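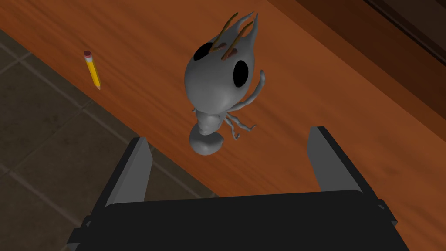 Grey ant on a wooden tabletop, seen from above

Modelling chocolate figures for a child's cake: is it worth the bother, and will they stand up?

Posted in Baking & Decorating, 2018-06-08
Viewed 2,646 times

mudlark_baker

I've been asked to make a garden party cake for my niece, who is going to be six and is mad on insects. She wants beetles, ants, a caterpillar, the lot. Every blog I've read says modelling chocolate is "so easy" and "tastes so much better than fondant", and I have to say I don't believe a word of it. I tried it last November for a Bonfire Night cake and ended up with a greasy lump that split when I rolled it and went soft as soon as I picked it up. The hedgehog I made from it lay down on its face before anyone had arrived.

The recipe was white chocolate and golden syrup, melted in the microwave, stirred together and left overnight in cling film. I followed it to the letter. The comments underneath were all from people saying how lovely it looked and how they couldn't wait to try it, so not one of them had made the thing.

What I want to know is:

Was it the recipe or was it me?

Is there any way of getting thin legs to hold up a body without wire? I don't want wire in a cake for six-year-olds.

Can I make them ahead? The party is in Somenthorpe and I'm driving over from Drusten, so they have to survive an hour in the car.

Please don't tell me to buy plastic ones. I know I can buy plastic ones.

crumbcoat

Bit of both, I'd say. The splitting is nearly always from stirring too much. Once the syrup goes in, the chocolate seizes and looks horrible, and everyone panics and keeps beating it. That squeezes the cocoa butter out and you get your greasy lump. Fold it, stop as soon as it comes together, and leave it alone.

Also, the recipes are vague about chocolate and they shouldn't be. Cheap white cooking chocolate often has other fats in it, and it behaves differently. I use 192g of proper white chocolate to 40g of golden syrup. That will look mean on the syrup if you've been following the American ones, which use corn syrup and a lot more of it. It comes out stiff and you have to work it in your hands for a while, in small bits, but it holds a shape. If it crumbles, knead in a drop more syrup. You can't easily go the other way.

If yours has already gone oily, let it cool right down, blot the fat off with kitchen paper and knead it again. Sometimes it comes back. Sometimes it doesn't, whatever the videos say.

Legs: I wouldn't. I've seen the pictures of beetles up on tiptoe and I'd like to see the same beetles the next morning. Lay the body flat on the icing and press the legs in at the sides so they're only for show. Children don't mind. If you must have them raised, use bits of dry spaghetti, but then you've got raw spaghetti in a cake and someone has to remember to take it out.

Colour it with powder or oil-based colours. The water-based gels from the supermarket will seize it all over again.

sugarpaste_sal

I love modelling chocolate!! Never had a problem with it. Just keep your hands cold — I hold a bag of frozen peas — and dust with icing sugar. The Bustos moulds are really good for bugs if you don't fancy doing it by hand, they sell them at the cake shop in Taltham. You can make the figures weeks ahead. Hope the party goes well xx

oldtin

I'd take the "weeks ahead" with a pinch of salt. They keep well enough in a tin somewhere cool, with greaseproof between the layers, but they pick up dust and the dark ones can get a white bloom that looks like mould to anyone who isn't expecting it. I'd make them 2 days before and no sooner. Don't put them in the fridge either. They sweat when they come out, and any colour you've brushed on will run.

Icing sugar on your hands is fine for white figures. On anything brown or black it leaves grey smears, so use a little cornflour or nothing at all. I tried the frozen peas. I got wet hands.

For the car, carry the insects separately in a shallow box and put them on when you get there, with a dab of melted chocolate under each. An hour in June with the sun through the back window will finish off anything made of chocolate, so put the box in the footwell and run the air con if you've got it.

And I'd ask whether it has to be modelling chocolate in the first place. It does taste better than fondant, but in my experience the children lick the icing off and leave the figures on the plate. Fondant with a pinch of CMC powder kneaded in dries hard, costs less and doesn't care how warm your kitchen is. I'd do the ants in that and save the chocolate for the caterpillar, which is only a row of balls and can't fall over.

mudlark_baker

Thank you, the stirring was definitely it. I beat the life out of it. Going to try a small batch with the 192 and 40 before I promise anything, and I'll do the ants in fondant as oldtin says. Flat legs for all of them.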